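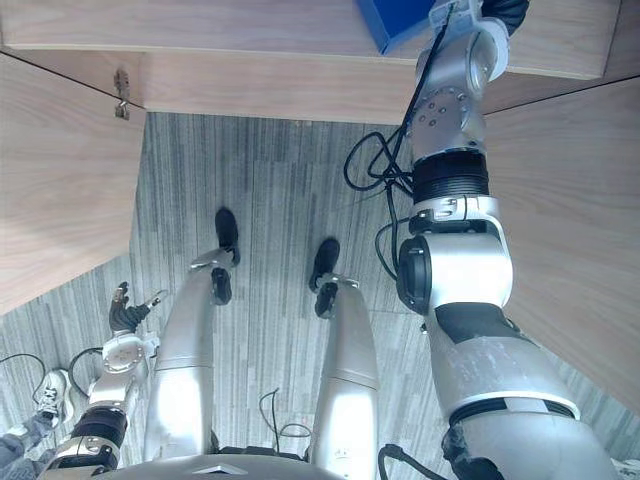 Blue box on the edge of a light wooden panel, with a black cable.

Inow is a regional telephone and Internet provider based in the town of Watier. It serves Watier and the farming districts along the Sernari River, and operates 27 exchange areas. Service began in 2000 with resold local telephone lines. The company now sells home Internet, fixed-line calling and a small range of business connections. It does not sell television service, and it has no mobile network of its own.

Inow is best known outside its territory for the Sernari line dispute, a disagreement over who should pay for the upkeep of long rural lines, and for the single-price tariff that followed it.

Background

Before Inow entered the market, telephone service in the Sernari valley came from one carrier, which had built the copper network and owned the poles. Most households outside Watier were on long loops running back to small unattended exchanges. Voice calls were generally usable over these lines, but dial-up connections were slow and dropped often in bad weather.

The carrier offered its lines to other companies at wholesale rates. Inow was formed to take up this offer. In its first years it owned almost no equipment. It handled billing and customer support from a rented office in Watier and passed repair requests to the carrier, whose crews did the work. Customers paid Inow a monthly charge slightly below the carrier's own retail price.

Growth and purchase of the exchanges

Resale left the company with thin margins and no control over repairs. Complaints in this period were mostly about repair times, and many customers did not know which company was responsible for a fault. Inow's bills carried a printed notice on the subject, later moved to the front page in larger type.

The carrier then put its Sernari exchanges up for sale as a single lot, along with the poles and the cable between them. Inow bought the lot with a long-term loan and became the owner of the network it had been reselling. The two crews already working in the valley moved over to the new owner with their vehicles and stores. One crew has been kept at Watier since the sale, and the other is stationed at the upper end of the valley, where the road is slow in winter.

The sale did not include the trunk route out of the valley. Inow leases capacity on that route, and the lease remains one of its larger fixed costs.

Sernari line dispute

Under the old carrier, a household more than a set distance from its exchange paid a monthly mileage charge on top of the basic rate. Inow kept the charge after the purchase. Customers on long loops objected that they were paying more for a worse connection, as Internet speeds on copper fall with distance. Customers in Watier were split. Some supported a common rate, and others argued that they would end up paying for lines they did not use.

The company's first proposal was to keep the mileage charge and give long-loop customers a discount on Internet service. This was withdrawn after a public meeting in Watier. A second proposal would have replaced the charge with three price zones. It drew objections from people living just outside the zone boundaries, which followed exchange areas and in several places ran down the middle of a road.

The regulator took written submissions and held one hearing. Its decision allowed Inow to set a single basic rate for all 27 exchange areas, on the condition that the company publish the number of faults reported in each area every year. The mileage charge ended the following March.

Network

The network is a mix of copper and fiber. Fiber runs from Watier to each exchange and, in the town itself, to most buildings. Beyond the exchanges, many rural customers are still on copper, with street cabinets placed partway along the longer routes to shorten the loops. Cabinets and exchange electronics are supplied by Ekanayake, an equipment maker that also provides spare parts under a service contract.

Exchanges have battery backup. The larger ones also have a generator. In homes served by copper, a basic corded telephone draws power from the line and keeps working in a power cut for as long as the exchange has power. Homes served by fiber need a battery unit for the same purpose — Inow supplies one on request to customers who have a medical need, and sells it to others.

New fiber lines are built one exchange area at a time. The order is set by the condition of the existing copper, using the published fault figures, so some of the smallest areas were rebuilt early. Work stops during the spring floods, when parts of the river road are closed.

Prices and terms

Inow sells three home Internet plans that differ only in speed. None has a data cap. All are available on fiber, while copper customers are offered the fastest plan their line can support. A customer whose line cannot reach the speed of the lowest plan pays a reduced rate until the line is rebuilt.

Service is sold month to month. There is no early cancellation fee, but modems are rented and must be returned. Customers may use their own modem if it is on a list kept by the company. The list has been criticized as short and slow to change, and several newer models were added to it after complaints.

Telephone numbers can be moved to another provider. Few customers in the upper valley have done so, as the main alternatives there are satellite Internet and mobile service, and mobile coverage is poor away from the main road.

Reception

Consumer groups have cited the single rate as a workable way to price rural service and have praised the yearly fault reports. The reports have also been used against the company, most often in the upper valley, where fault counts stayed high on copper routes still waiting to be replaced. Other criticism has concerned the lack of competition. Inow is required to offer wholesale access to its lines on the same terms it once bought under, but no reseller is active in the valley.

See also

Local loop
Number portability
Rural telephone service
Wholesale line rental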